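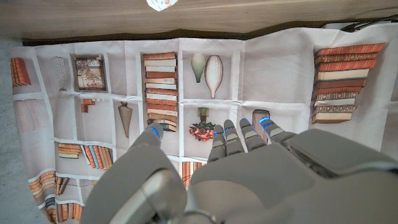 Erlinda Panganiban

Progress report on the Tremville reading corner and tabletop kit, prepared for Colm Madigan, June 10, 2026

Dear Colm,

Thank you for your patience over the past couple of months, and for the very kind note you sent in April when I was fretting about the backdrop. I promised you a proper account of where the money has gone and what we have to show for it, so put the kettle on, as I do tend to go on a bit once I get started!

The biggest item was the printed bookshelf cloth, which came to $482 with freight. You'll remember we first priced real shelving from Engelhardt at $695, and that was before anyone had bought a single book or ornament to go on it. The cloth gives us the books, a framed picture, the little hanging cone and a good many white compartments, and it folds away into a cupboard at the end of the day. I'm very fond of the colours (all those tans and oranges), and they sit nicely beside the wood of the table.

It does crease, I'm afraid. Siwan Morris has been over it twice with a cool iron on the back, and the worst of the fold lines have come down, although you can still find them if you go looking. We're now storing it rolled on a cardboard tube and I expect the rest will ease with hanging.

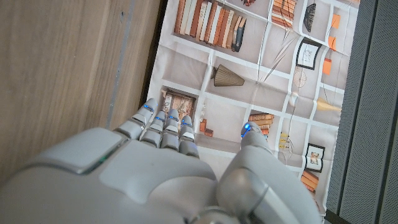

The bookshelf cloth turned sideways, with the long row of books and a few creases still showing.

The table came from Golten, second-hand, for $459. I had my doubts about buying a table we'd only seen once, but it has a lovely warm brown grain and there is enough space on top to lay pieces out with room between them. Beca Watkins would like felt pads under the legs before we move it again, and I've put that on the list for next month.

As for the tabletop kit itself, we have settled on a small first set: the white tray with the rounded corners, the orange brick with its three holes, the little light-blue piece with the nozzle, and the patterned white piece, which is the one people seem to ask me about most. They are deliberately plain, everyday shapes, different enough from one another that you could hardly mix them up. Most came out of the Jivham box of odds and ends, so they cost us nothing but an afternoon's sorting.

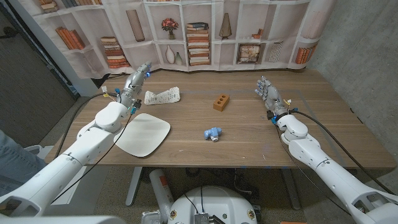
Table and backdrop together, with the tray towards the front and the brick further back.

Tegwen Watkins has drafted a one-page layout sheet so that whoever sets up can put the pieces in the same spots each time. Her first draft had the tray in the middle, and we've since shifted it to the left to leave the centre clear for the smaller things. I think it's a real improvement, and I've told her so!

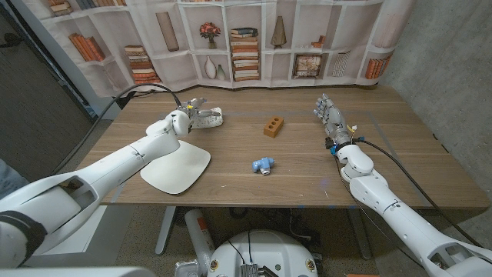

Still to do, and what we'd ask of you

There is $100 left in the sundries line. With your okay, I'd like to spend it on the felt pads, a second tube for the cloth and a lidded box for the tabletop pieces, which are living in a shopping bag at present. Siwan has also asked for a proper rail for the backdrop, and I'll send you a separate quote for that once I have one I trust.

Do let me know if you'd like the receipts scanned or posted. I have them all in an envelope here.

With warm thanks,
Erlinda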